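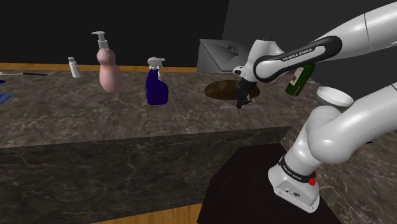

Projects > Griver > Progress reports > August

Griver planning software: progress report to Gough
Prepared by Efa Lougher, Kolura

Work this period went into the grasp planner and the tooling around it. All results below are from simulation.

Planner. The old planner treated every object as a box, and flat items on a counter were its weakest case. Cadi Hopkin has replaced that step with one that samples grasps from the mesh and rejects any that would bring the fingers into the counter surface. We ran 2,966 simulated kitchen trials with the new version. Planning now finishes inside the 90 millisecond budget on our standard machine, including on cluttered layouts.

Perception. Glass is still a problem. The depth model loses the edges of bottles and the pose estimate drifts, so the arm keeps a wider clearance than it needs. We have added 10 new layouts to the test set to cover this.

Tooling. Failed runs can now be replayed from the log at any step, with the planner's rejected grasps drawn in colour. This was not in the original plan but has saved us a good deal of time.

Changes to schedule. The move to hardware at Grutow will start 2 weeks later than planned - the controller interface there was updated and our driver has to be rebuilt against it. We are not asking for more funding.

Next period: finish the driver, retrain the depth model and freeze the test set.

Contact: Griver project office, Kolura | © Kolura | Back to top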